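The arm and the small table, part two
2021-01-17

In my last post I promised to write more about the control software, and I did not write it. I am sorry for this. Several readers asked instead how I arrange the place where the arm works, so today I will tell about it, and the software must wait again.

The arm works in one corner of the shared workshop on Mirard street. I pay there for a place on the floor, and the floor has carpet. At first I was worried about the carpet. A heavy workbench stands well on it, but a light table moves a little when something pushes it from the side, and my arm pushed it many times in November. I wrote down the position of the bowl, started the program, and after 50 runs the position in my notes was not the position in the world anymore.

I tried double-sided tape under the legs and it was not good. What helped was to make the arm slower in the last part of its way down. I set the speed to one quarter when the gripper is closer than 4 centimeters to the wood. It is boring to watch, but the table stays.

My program is called Barasa. It has two parts: one part plans the way of the arm, and the other part only checks if the way is allowed. The second part is older and I trust it more. When the two do not agree, the arm must stop and wait for me. I think this is the correct behavior for a machine at home or in a workshop, where other people walk behind you with coffee.

The task is still the same as before – come from above, do not touch the bowl, stop low over the table. It sounds very easy. The difficulty is in the elbow. The planner likes to keep the elbow high and in the middle, and then the forearm has to reach to the back part of the table from there. I had to give a limit to the elbow joint, and after this the movements became more natural. 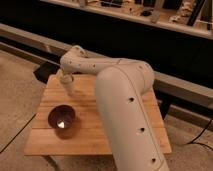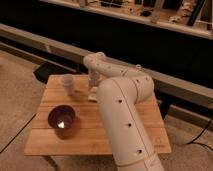
The arm over the small wooden table, with the dark bowl near the front.

About the bowl I must say one thing more. It is glossy inside, and the ceiling light makes a bright spot in it. For my eyes it is nothing, but the detection in Barasa believed for a long time that the spot was a separate object lying in the bowl. I could change the lamp, of course. I decided to keep the lamp and to correct the program, so now it ignores small spots which are almost pure white. The clear plastic cup is the opposite problem. It has nearly no color, and the program finds it only on some runs. For this I do not have a solution yet. A friend from the Clavora forum advised me to look for the rim only, and I will try this next.

The cables are also not finished. They lie on the carpet, and I want to put them in a flat channel before I forget and step on one of them. I have ordered two meters of it.

If you have experience with transparent objects, please write to me in the comments. I read all of them, also when I answer slowly.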